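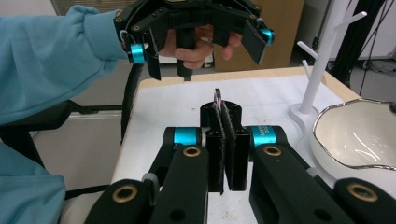 A white tabletop in use.

Cleaning a White Table: Which Tips Are Worth Your Time

I've owned white tables for most of my adult life, first a cheap kitchen one and now a big one in the workroom, and in that time I have been given an enormous amount of advice. Baking soda. Toothpaste. Half a lemon. Hairspray for pen marks, mayonnaise for water rings, something involving a warm potato that I never got to the bottom of. I got tired of nodding along, so last November I went through a forum thread on the subject that had reached 1,596 replies, wrote down the tips that kept coming up, and tried them on an old shelf board with the same finish as my table.

Before you try any of them, find out what you've got. Most white tables are either laminate, melamine, or paint, and advice for one can wreck another. Look at the underside and the edges. Brush marks or a chip showing wood mean paint. A dark line along the edge usually means laminate. If you can't tell, treat it like paint, and test whatever you use on a spot near the back leg.

Dish soap first

A drop of dish soap in a bowl of warm water, on a soft cloth, wrung out well. It's dull advice and it took care of most of what I put on that shelf, including coffee, pencil, soy sauce and a greasy thumbprint I'd left for three days. Wipe again with plain water and dry it. People skip the second wipe, then complain the table looks cloudy and go out to buy something for cloudiness. The cloudiness is soap.

Liên Ngô, who cleaned rental apartments in Sindville for years, told me she carried one bottle of dish soap and a stack of old T-shirts and charged the same as people who turned up with a cart. I believe her.

Baking soda paste

It works, in the sense that fine sand works. Baking soda is a mild abrasive, and if you rub a stain with it for long enough you take off the stain and a little shine with it. On laminate I couldn't see any harm after one go. On the painted end of my shelf board I could see a dull patch from across the room. I'd use it for tea rings on laminate, with a wet finger and hardly any pressure, and for nothing else.

Adding vinegar to make it fizz is theater. The two cancel each other out and you're left wiping up salty water.

Toothpaste

The same idea as baking soda, with mint and a worse mess. Some toothpastes are much grittier than others and the tube doesn't tell you. The blue gel kind left a faint tint on the painted part that took me longer to get off than the marker had. Skip it.

Melamine foam erasers

These are the white blocks that crumble as you use them. They're very good and they are also sandpaper, whatever the box says about gentleness. I tried the Steteck ones at the fancy price and a no-name pack from the discount store, and I couldn't tell them apart with my eyes shut or open. Cut a block into quarters with scissors. You'll get four times the life out of it and you'll press less, because there's less to hang on to.

Scuffs from rubber or dark plastic come off this way in a few strokes. If the scuff hasn't moved after ten, it probably isn't a scuff and more rubbing won't help.

Ink and marker

Rubbing alcohol, the 70 percent kind from the drugstore. Dab, wait a few seconds, lift with a clean part of the cloth. Don't scrub in circles or you'll have a pale blue cloud where you used to have a thin blue line. Open a window and keep it away from the stove or anything with a flame.

The hairspray tip goes back to when hairspray was mostly alcohol. Plenty of it isn't now, and what you get is a sticky ink stain. On painted tables, go carefully even with the alcohol. It softened the paint on my board after the second dab, so I would live with the ink.

Glue, tape and labels

Here I'll admit to changing my mind. I used to say heat from a hair dryer, and it does loosen the adhesive, but it also loosens laminate edging, as I learned along one whole side of a desk. Cooking oil is slower and safer. Rub some on, leave it for 20 minutes or so, push the gunk off with something flat and plastic, then go back to the soap.
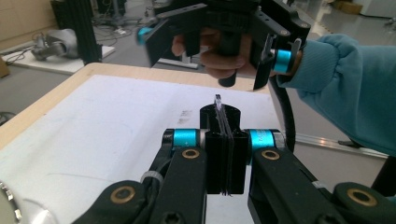
As for the flat plastic thing, you don't need to buy one. An expired store card does it, or the square tag off a bread bag for tight spots. Kinnunen sells a set of scrapers in a zip pouch, and they're perfectly decent scrapers, and I have no idea who needs a set. Metal blades are another matter. I know the pros use razor blades held nearly flat. The pros have ruined a few tables learning how, and those tables belonged to somebody else.

Dried superglue is the one I haven't beaten. Acetone takes it off and can take the surface with it, and it will go through paint in no time. I have a shiny dot the size of a lentil near my right elbow and I've made my peace with it.

Yellowing

This is where the advice gets really silly. If a white table has gone yellow from sunlight, the color change is in the surface itself, and no lemon juice is going to bring it back. I did try lemon. I had a yellow board that smelled nice.

If it has gone yellow from cooking grease or smoke, that will wash off, and you can check in half a minute: wipe one small area with hot soapy water and look at the cloth. Brown cloth, keep going. Clean cloth, save your arm. For heavy grease a stronger kitchen degreaser is fair enough. Kitell makes one that I've used up two bottles of and would call fine – rinse it well, and wear gloves, which the label does tell you in letters the size of an ant.

Bleach gets recommended constantly. It may lighten a food stain, but it does nothing for sun damage and it's hard on paint. And please don't ever mix it with vinegar or with ammonia cleaners, both of which I saw suggested in that thread by cheerful people. The fumes can put you in the hospital.

Scratches

You can't clean a scratch, but you can clean the dirt out of it, and on a white table the dirt is most of what you see. Soft toothbrush, soapy water, dry it, look again. Half of mine vanished at that point.

White repair pens come in a dozen shades of white, none of them yours. I bought two. If the table is painted and you have some of the original paint left, a toothpick and a very small drop will beat any pen. One video had me sand a laminate scratch with 1,000 grit paper "to blend it in." I now have a scratch inside a matte oval. Laminate only has its thin top layer, so there's nothing under there to blend with.

Polish and protective sprays

My neighbor Nhàn Tôn swears by a furniture spray for her white dining table and it does look lovely for a day. Then it shows every fingerprint, so she sprays it again. I've asked her to leave one half alone for a month and compare, and so far she's refused.

What does protect a table is a mat under the messy job. Mine is a cheap silicone baking sheet. Over 40 evenings of glue, paint and soldering paste have gone on top of it, and it peels clean if you bend it. It slides a bit on a dusty table, so wipe underneath first.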